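Matance Home Services
Staff and management meeting on the gripper work and the planned tidying robots

Held on 22nd April in the upstairs room at the Baert depot, 14.00

Chair: Lotte Cuypers (operations)
Minutes: Thijs Vandenberghe (staff representative)
Present: 11 people, including the chair and the minute-taker. The planner from the Baert depot joined for items 3 and 4.
Apologies: the payroll officer, who sent a written answer on item 5.

1. Minutes of the March meeting

Agreed with one change. Under "Hours", the sentence about gripper visits being "on top of" the normal round should read "in place of part of" the normal round. Lotte will have the copy on the noticeboard replaced.

2. Where the gripper work stands

Lotte reported that the home teams have now sent in 514 recordings of household jobs done with the hand-held grippers. Most are bedrooms and living rooms. Celtau, the firm that will supply the robots, is content with the bed-making and the folding. It has asked for more of the following: putting rubbish in a bin, filling laundry bags, picking up clothes from the floor, and handling anything soft that does not hold its shape.

A member of the north team asked why the soft things are needed again when so many have been done. Lotte said that Celtau finds plastic bags and thin cloth the hardest, as they look different every time they are picked up. The robots on test at Celtau still drop a bag or catch the rim of the bin with it. Celtau has not given a date for when this will be good enough.

Several people said that rooms should not be cleared before a recording. Two teams had been told by a former supervisor to make the bed and empty the chairs first. Lotte confirmed this is wrong. The room is to be left as the household has it, with clothes on the bed and things piled up if that is how it is. Anything the household has asked us not to touch stays where it is.

Action: Lotte to send the corrected instruction to all teams.

3. What is planned for the robots

Lotte went through the plan as it stands. Matance will take five robots on trial from Celtau. They will do simple tidying in homes where the household has agreed, and a member of staff will be in the home the whole time. They will not be used on stairs, in kitchens while someone is cooking, or in a room with small children. Washing people, helping them dress, and anything to do with medicines stays with staff and is not part of the trial or of any later plan she has seen.

Questions and answers:

Will a visit with a robot be shorter? Lotte said the visit stays the same length during the trial. She could not promise anything for afterwards. The meeting asked for this to be minuted in those words.

Who is responsible if a robot breaks something? Matance, as for any other breakage during a visit. The member of staff fills in the usual form and adds the number of the robot. It will not count on that person's record.

Can a member of staff refuse to work with one? Yes, during the trial. The planner said she would need to know by the Thursday before so that the round can be changed.

Can a household change its mind? Yes, at any time, including in the middle of a visit. The robot is then switched off and put back in the van.

One of the longer-serving helpers said that for many of her clients the tidying is the time when they talk. If the robot picks up the clothes and she stands next to it watching for faults, she is not sure there is more time for the client than before. Others agreed. Lotte said this was a fair point and had not been raised with Celtau. She would like the people on the trial to note down what they did with their own time during a visit, in ordinary words, without codes.

Thijs asked that these notes are not used to judge anyone's performance. Agreed.

4. Planning and the Dresia system

The planner explained that gripper visits are now entered in Dresia as a separate kind of visit. Until March they were entered as normal visits with a remark, and the remark did not show on the phones. This led to people arriving without the grippers, and in one case to a helper arriving with two sets.

A recording round takes 22 minutes on average, from putting the grippers on charge-check to packing them away. Dresia still allows only 15 for it. The planner has asked for this to be changed. Until it is, staff should enter the real time and ignore the red mark that appears next to it. The red mark does not go to payroll.

The question was asked whether Dresia will choose which homes get a robot. The planner said no, she does this by hand and will go on doing so. She would rather have a list of suitable homes from the teams themselves, as they know which rooms are too full to turn round in.

Action: each team to give the planner its list before the next meeting.
Action: planner to report on the time allowance.

5. Pay and tasks

Written answer from payroll: the allowance for gripper work is paid per visit, also if the recording is later rejected. Three people said they had not been paid for rejected ones. They should hand in the visit numbers to Thijs, who will pass them on together.

Thijs said the bigger question is what happens to the allowance when Celtau has enough recordings. Some colleagues have come to depend on it. Lotte said there is money for it until the end of the trial. After that she expects the work to change to checking the robots and correcting them, and she wants this paid at no lower a rate. She has no agreement on it yet. Thijs asked for one in writing before the first robot goes out. Lotte will take this to the management.

There was a longer discussion about the job title. The draft from management uses "robot attendant". The meeting did not like it. "Home helper" is to stay on the badge and in the contract, with the robot work named as a task.

6. Wrists and hands

Four people have had sore wrists after longer rounds with the grippers. The grip is upright and the weight is at the front, so the strain comes when reaching down into a bin or a basket. Agreed for now: no more than two recording rounds a day for one person, and swap hands where the job allows it. Anyone with pain stops and tells the planner the same day. Lotte will ask Celtau about a lighter model.

People with small hands find the handle too wide. Noted, no answer yet.

7. Privacy in the homes

Family photographs, letters and screens are to be covered or turned over with the household's permission before starting. Where this is not possible, leave the room out. One household has asked for its recordings to be deleted. Lotte has passed this on and is waiting for confirmation — she will bring it to the next meeting in writing.

8. Any other business

The charging shelf at Baert is too small. Spare grippers have been left on the windowsill. A second shelf has been ordered.

The meeting closed at 15.50.

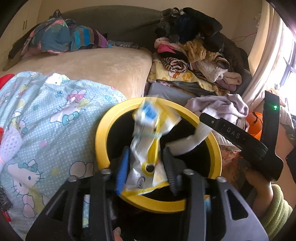 Minutes by Thijs Vandenberghe, staff representative, Matance Home Services

Added after the meeting: bags go into the bin with the gripper, a little at a time, and the free hand stays out of the opening. If a bag catches on the rim, carry on and leave it in the recording. Corrections to these minutes to Thijs, on paper or by phone, before the next meeting.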